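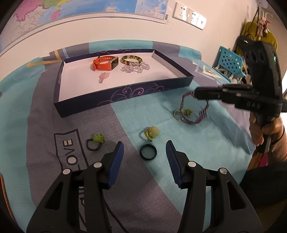 3.2 Materials and sorting surface

The small-jewellery set was made up of rings, bracelets, a bangle, loose beads, a pendant and one smartwatch. All items were bought second-hand in Tunville and Bakdale and had a combined mass of 660 g. Pieces were sorted on a printed blanket laid over the work surface, with an open box lid as the destination tray.

Figure 3. Sorting in progress. The lid, white on the inside, holds the orange smartwatch, the tortoiseshell-patterned bangle, clear beads and a pink pendant. Rings and bracelets are still on the blanket.

A patterned cloth was preferred to a plain one for two reasons. Rings do not roll far on fabric, and banded prints are common in the homes covered by the November survey (Ozoliņš, 2021). The drawback is contrast: pale stones are harder to pick out against light blue or grey than a black band is. Chain and cord bracelets were logged as a separate class, as they tangle and have no fixed outline. Beads were logged by cluster.

Each layout was used for 14 sorting rounds and then rearranged by hand. Item labels followed the Stiketti scheme, with one change: rings with a mounted stone were kept apart from plain bands.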